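Sound by Volume: Bijan Parsa on Squeaker Design

Bijan Parsa has spent most of his career on a part that costs less than the bag it ships in. He designs reed squeakers and molded air valves for Sengar, a supplier to toy and pet product makers, and he agreed to go over the basics for readers who write in about noise complaints, returns and testing.

The working principle is simple. Air leaves a flexible body through a narrow passage and sets a reed moving. "The body is a pump," Parsa said. "People judge a squeaker by the reed, but the pump decides how long the note lasts. A stiff wall gives you a short, loud burst. A soft wall gives you control."

Pitch is set mainly by reed length and thickness. Parsa works to a tolerance he declined to publish, and he rejects parts that drift more than 2 percent from the reference tone. Samples are checked on a plain bench at a fixed distance from the microphone.
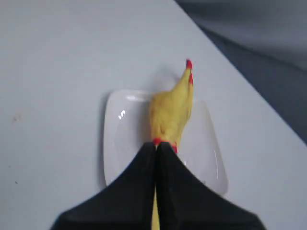
Long bodies and the return note

Long, narrow shapes behave differently from balls and bones. When the wall springs back, air is drawn in through the same passage, and a reed that is free in both directions will sound again. Parsa calls this the return note.

"On a round toy you want to suppress it," he said. "On a rubber chicken it is most of the product. The customer squeezes once and expects several seconds of sound."

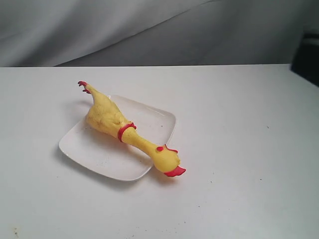
Rubber chicken with a long neck and a ring-shaped collar.

Getting there takes a slow-recovering wall and a large internal volume. Sengar's current long-body insert, sold as the Teneo, went through 87 reed variants before release in May. Most failed on recovery: the note broke up as the wall reached its original shape.

Wear

The cycle test runs a sample through 1,916 full compressions, a number Parsa inherited from his predecessor, Anil Poduval, and has never changed. Pitch is logged at the start, at 600 and at the end. A typical reed goes flat early and then holds. If it is still dropping after the second reading, he treats the batch as suspect and looks first at the seat, where the insert meets the body.

"A loose seat leaks," he said. "You hear hiss before you hear any change in pitch. Engineers replace the reed three times before they look there."

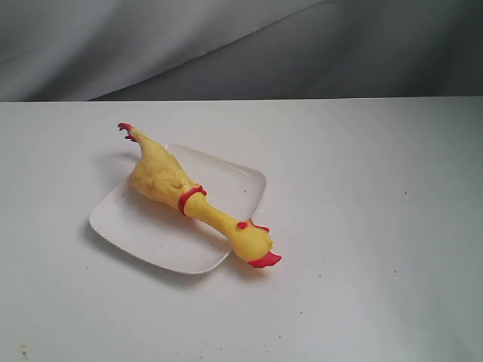 Molded toy in yellow with red feet.

Storage has an effect too. Parsa advises against packing soft toys under load, which can set a crease in the wall and reduce the stroke. He also asks customers to let samples reach room temperature before measuring them. Cold rubber recovers slowly, and the return note reads low.

His next project is a quieter insert for indoor use. The target is a lower peak level at the same pitch, and he expects to get it from a wider outlet and a thinner reed. Tooling has been ordered. "The first samples will be wrong," Parsa said. "We will measure how wrong and cut the tool again."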